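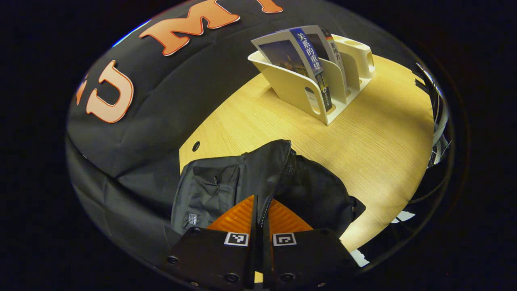
Backpack on the table, fingers coming in towards the zipper.

Hi Luzius, hi all,

Sorry for the slow answer, I was at Flerkdale until Monday and the mail there is hopeless. I've left your questions in below and answered underneath, hope that's readable.

On Friday Luzius Kaufmann wrote:
> We are trying to teach our arm to open bags. So far we have done
> everything by remote control with the Danzer sticks and it is
> painfully slow. Two of us managed 10 usable demonstrations in an
> afternoon. Is the hand-held gripper really that much quicker, and
> do you tidy the table first? Ours looks like a jumble sale.

Much quicker, yes. With the hand-held one you feel the zipper pull through your own wrist, so you stop when it catches, the way you would with your own bag. On the sticks I never knew it had snagged until the whole bag was sliding towards me. We have 194 zipper demonstrations now and I'd guess I did most of them with a cup of tea going cold beside me.

As for tidying, please don't! The picture at the top is what our table looks like: the black backpack on its side, a white magazine holder behind it with a couple of magazines in it, and a big piece of black fabric with orange letters beside it. Black on black is a hard case and I'm glad to have it in the set. If you only ever practise on a bare table, your arm will only ever know a bare table. Do move things between goes, though. I was lazy about that at first and had to throw out a whole morning's work.

A few things I wish I'd known earlier. Keep both little square markers facing the lens and free of fluff and fingerprints. Go slower than feels natural, particularly while closing on the pull. And check the ribbed pads every so often -- a worn one behaves quite differently from a fresh one, and you adjust for it with your hand without noticing, which the arm can't do.

> Would you still keep the remote control for anything?

For the last stretch, yes. We run the trained arm on the Inier rig, and when it gets stuck one of us takes over on the sticks and shows it the way out. Those rescues are worth keeping, so label them separately. I believe the Sargate people do the same, but they can speak for themselves.

Happy to go through our recording notes if you'd like them, just write to me off list.

Warm regards,
Annelies Steiner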